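Provia opens its secondhand kitchen shop in Craddock

CRADDOCK, for immediate release

I'm Ifeoma Oyelaran, and I run Provia with my business partner, Konrad Sutter. We've sold used furniture out of the old Boramine warehouse for 9 years now, and people keep asking us the same thing: do you have anything for the kitchen? Well, now we do! Our new shop is two doors down, at 312 Baridis Street, and it's all pots, plates, mixers, kettles and the odd fondue set (I have a weakness for fondue sets, sorry, Konrad).

The idea came together in May, when a customer furnishing her first apartment bought a table from us and then asked where she could find a cheap saucepan. I sent her across town. It bugged me all weekend, and by the end of the month we'd signed the lease.

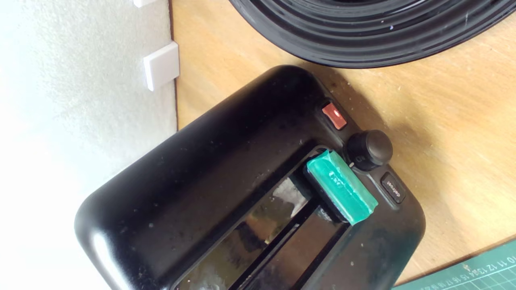
Page last changed: 13 August 2023

Prices start low and stay there. Most plates and mugs are a dollar or two, and small appliances go for whatever we think is fair that week, so feel free to haggle a little. Konrad pretends he hates it. He spent 11 years behind the counter at a hardware store and he's the one to talk to about cords, plugs and missing knobs.

We're also taking donations at the back door during shop hours. Clean boxes are great, grocery bags are fine too, and please wrap your knives in newspaper! We can't take microwaves or anything bigger than you can carry by yourself.

The shop has 900 square feet of floor and a bench out front for anyone who gets dragged along. We open at 9 and close at 5, with free coffee all through opening week.

Press contact: Ifeoma Oyelaran, Provia, at the shop counter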